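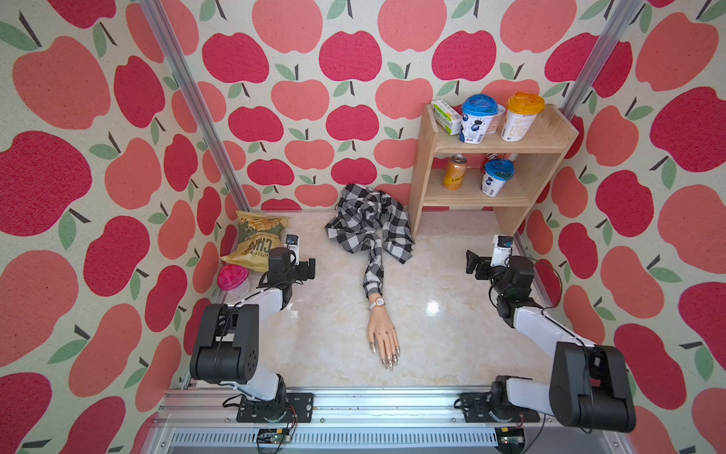 Apples on three sides, cream floor, silver corner posts

Big apple print in a small space – who else loves it?

hodapapers
Started this thread in October when all I had was one roll and a lot of opinions, so it's only fair I come back with pictures! The paper is from Stirnis, pattern number 1143, and I am completely smitten. Raspberry apples, pink apples, little green leaves, and that cream behind them has a speckle that keeps it from looking flat. I wanted something cheerful and I got it. The floor is a marble-look in cream and beige and I think they get along great.

gideo_b
Love the color, not sold on the scale. Those are LARGE apples for a space that size. I'd have gone half as big, or papered the back only and painted the sides cream. My eye doesn't know where to land.

hodapapers
See, I tried a tiny print first (sample only, taped up for 2 days) and it looked like measles from across the room. Big fruit reads as fruit!

zhongway
Team big apples. Small rooms can take a loud paper, people just get scared and go beige. How does it look with stuff in there, though? A busy wall can swallow anything you put in front of it.

hodapapers
Good question, have a look:

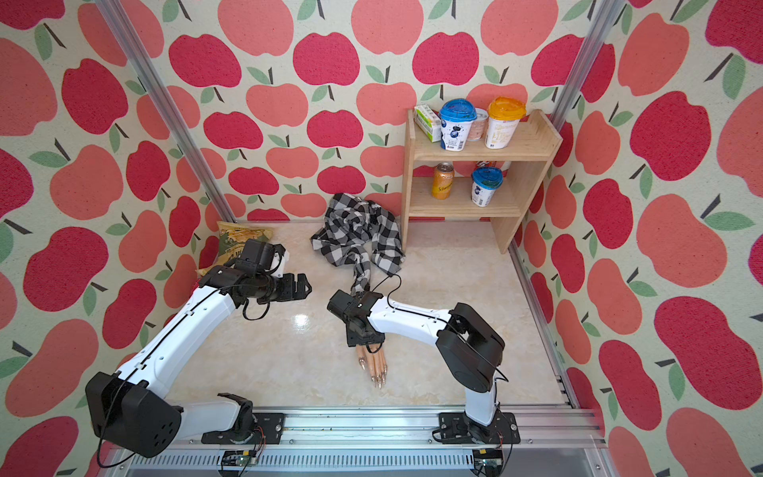
Little wood shelf in the corner, with cups and a can

The plain wood is what saves it, I think. Pale, no fuss. The blue lids pop like crazy against the red and even the orange one holds its own. The black and white check cloth on the floor is my favorite bit and it's just in a heap. I now want checked everything.

gideo_b
OK the gingham is good. I'll give you the gingham. But look at the top shelf, the pinkish container pretty much disappears into the wallpaper. That's my whole point about scale.

zhongway
That's a color problem, Gideo! A pink tub would vanish in front of small pink apples too.

gideo_b
Fine, half a point to you.

olga.sepulveda
Joining in because I hung a fruit paper in my pantry last spring (pears, a reprint of a 1917 design, 300 sheets of newspaper on the floor and paste in my hair anyway). Two questions. Did you match the pattern at the corners, and did you think about a border along the bottom?

hodapapers
Hi Olga! Pears sound dreamy, please post them.

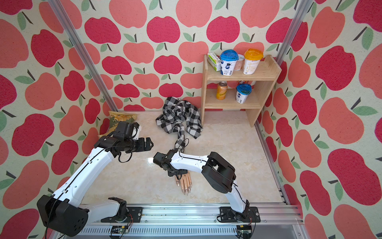

Corners were the part I worried about most, and I ended up not matching them. I cut each side as its own panel and started wherever the apples looked best. With a metal post running down each back corner there's a nice hard line between the walls, so the pattern gets a clean stop and your eye forgives a lot. On bare corners I'd be fussier. No border, because I like the fruit going straight down to the floor.

olga.sepulveda
That makes me feel better about my own corners, which do not match and have no posts to help them. I still vote for a border. A thin leaf green one, picking up the leaves!

zhongway
Green border, no. Cream border, maybe. Hoda, what else are you trying with the palette? You said something about white and rose gold.
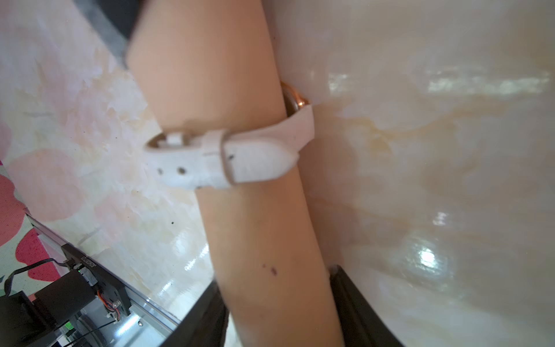 White leather strap, a peek of rose gold at the side

hodapapers
Yes! Rose gold is my new idea for hooks and knobs. Look at that sliver of the watch case next to the white leather and the marbled top – warm, a bit pink, and it doesn't fight with anything. I even like the scuffs on the strap, brand new white can look so stiff. Now picture it near the coral apples.

gideo_b
Rose gold will be dated in a year. The posts are silver, stick with silver.

olga.sepulveda
Mixed metals are fine if you repeat each one. I have brass and steel in the pantry and they're perfectly happy together.

gideo_b
I'd still order one hook before buying a whole set.

hodapapers
One hook, deal. And I'm getting a sample of the leaf green for Olga's border, so hang on to your votes until it's up. Does anyone know if Stirnis sells half rolls? I have a drawer front that needs apples.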